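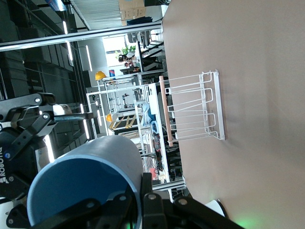
Una taza azul en el taller.

Renji Takagi lleva dos años respondiendo la misma pregunta: por qué pintó de azul la cocina si todo el mundo le decía que el azul quita el hambre. «A mí no me la ha quitado», dice. Takagi asesora a particulares en la elección de colores para la casa y acaba de terminar una guía sobre el azul en interiores que publica el estudio Oda. Hablamos con él por teléfono, con el catálogo de muestras abierto a los dos lados de la línea.

El catálogo tiene 3.136 tonos, de los cuales 300 son azules o se venden como tales. Takagi reconoce que no distingue muchos de ellos si no los ve juntos. «Un azul solo no te dice casi nada. Lo pones al lado de un blanco roto y parece frío, lo pones al lado de un ladrillo y parece limpio. La gente viene con una tarjetita de la tienda y quiere decidir con eso. Yo les pido que pinten un cartón grande y lo muevan por la habitación durante una semana.»

Le preguntamos por la fama de color tranquilo. Contesta que depende de la luz y del tamaño del cuarto. En un dormitorio orientado al norte, un azul grisáceo puede resultar triste en invierno, y él mismo tuvo que repintar el suyo. «Me había gustado en casa de un amigo, Bujar Golob, que tiene unos ventanales enormes. En la mía parecía un trastero. Aguanté hasta junio y compré otro bote.» El segundo tono tenía una pizca de verde y ahí sigue.

La guía dedica un capítulo entero a los azules oscuros, que considera los peor entendidos. Muchos clientes los reservan para una sola pared, la del cabecero o la del sofá, y Takagi prefiere lo contrario: pintar las cuatro y también los rodapiés. «Una pared oscura y tres blancas es un corte muy brusco. Si lo haces todo, el ojo deja de buscar las esquinas. Hay que tener valor, eso sí, y buenas lámparas.» Recomienda bombillas cálidas y más de un punto de luz, a poca altura.

También hay páginas sobre combinaciones. La de azul y amarillo le parece agradecida, aunque pide no repartir los dos a partes iguales. La de azul y marrón la aprendió de Isamu Hayashi, con quien trabajó en Denthorpe cuando empezaba. «Hayashi metía madera en todas partes. Decía que el azul necesita algo que parezca usado. Yo entonces no le hacía mucho caso.» Al azul con rojo le dedica un párrafo corto y bastante prudente.

Sobre el origen de los pigmentos pasa deprisa. Cuenta que el ultramar se obtenía del lapislázuli y que durante siglos fue carísimo, y enseguida vuelve a las paredes. Le interesa más lo que cada uno recuerda. Antes de enseñar una muestra pregunta por los colores de la casa en que el cliente creció. «Una señora me dijo que no quería celeste de ninguna manera, y era por el uniforme del colegio. Eso no sale en ningún catálogo.»

El libro incluye 16 fichas con habitaciones reales. Tres son de su propia casa y una, la del recibidor turquesa, es de su editora. Le habría gustado añadir una escalera, pero el dueño cambió de idea y la pintó de beige.

Para quien no se atreva con la brocha, Takagi aconseja empezar por la vajilla, los cojines o una manta. «Los dejas a la vista un mes. Si te cansan, los guardas en un armario y no ha pasado nada. Con el techo es más complicado.» Su próximo encargo, nos cuenta antes de colgar, es una vivienda con los techos pintados de verde.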